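Search this site: type a word and press Enter

A visit to the shared workshop in Tornport

In May I took the early train to Tornport, because Csaba Sárközi had invited me to see the gripper project which he and some friends are building. I know Csaba from a forum about small motors. We wrote to each other for a long time, but I had never seen his work except in short messages full of part numbers.

The workshop is 16 minutes on foot from the station. It is on the ground floor of an old printing house and is called Collet. Members pay by the month and share the tools. I was there on a Tuesday, and Csaba told me that this is the quiet day.

The project has the name Belta. The final goal is a two-armed robot that can fold clothes at home. The arms are not finished. One shoulder joint was open on the bench, and Csaba let me turn it by hand. The gear moved smoothly in one direction and with a small click in the other. He has already changed the bearing twice and now suspects the housing, which he printed himself.

While the arms wait, the group works with grippers that a person holds in the hands. You do the task with them, and the movement is recorded, so the robot can learn from it later. The marker cubes on the grippers must be fixed very firmly. In the first version they were glued, and after one fall the group had to throw away 131 recordings. Now they use screws.

They have 479 good recordings at this moment. Csaba wants 100 more of coats before he trains again. Shirts go well, he says, but a coat is heavy and the belt goes everywhere.

I was allowed to try, and I was slow. The jaws close well, but I missed the feeling in my fingers, and I took much too large a piece of cloth each time. Csaba advised me to hold the fabric near the shoulder first and to forget the sleeve until later. My third try was a little better.

We ate soup at the Vavton canteen across the street and talked about cables. He would like to have none. I think a good clip on the forearm would already help, and I promised to send him a drawing of mine.

Contact | Copyright Collet shared workshop, Tornport | Back to top

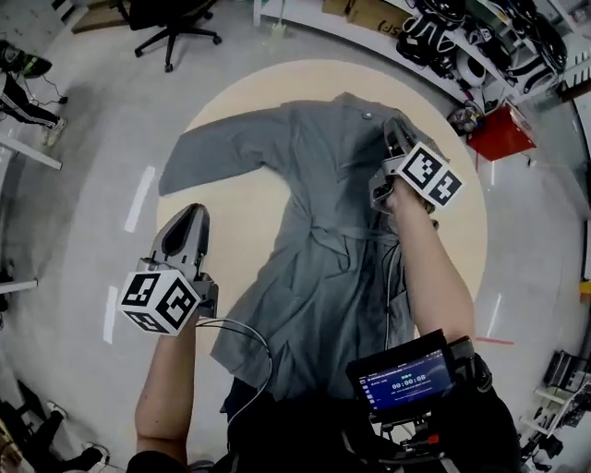
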